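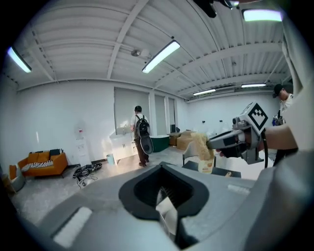
Tekleab Hall Spring Safety Walk-Through
Apr 2, 2024
Walked by: Chrysanthi Rallis
Next full check: August

Thank you to everyone who moved their boxes before I came through. It made the whole morning go faster, and I only bumped my shin once!

1. Front door and ramp
OK. The door closes on its own and the handrail is firm. The rubber mat at the bottom has started to curl at one corner, so please step over it until the new one comes.

2. Exit signs
OK, all lit. I held the test button on each one and they stayed bright on battery.

3. Fire extinguishers
NEEDS WORK. The one by the kitchen (tag 926) has its needle just under the green. Drahomíra Machala has called Skisura and they will swap it. The others are fine, pins in and tags signed.

4. Smoke alarms
OK. New batteries in the hallway and the coat room. The coat room alarm is the loud one, as those of you who were upstairs found out, and I'm sorry about that.

5. Kitchen
NEEDS WORK. The outlet left of the sink did not trip when I pressed the test button. I've put tape over it, so please leave the tape on and plug the kettle in by the window. The electrician has quoted $700 for this and the old porch wiring together, and I would dearly like us to say yes to both.

6. Stairs
OK, with a comment. Step 5 still creaks but it is solid, and I jumped on it to be sure. The strip on the top step was loose and I glued it down.

7. First aid box
Restocked. We were out of small bandages again (who is using them all?), so I put in 37 and a fresh roll of tape.

8. Storage room
Not checked. The key I had was for the old lock. Drahomíra has the right one and will go through it with me before the spring supper.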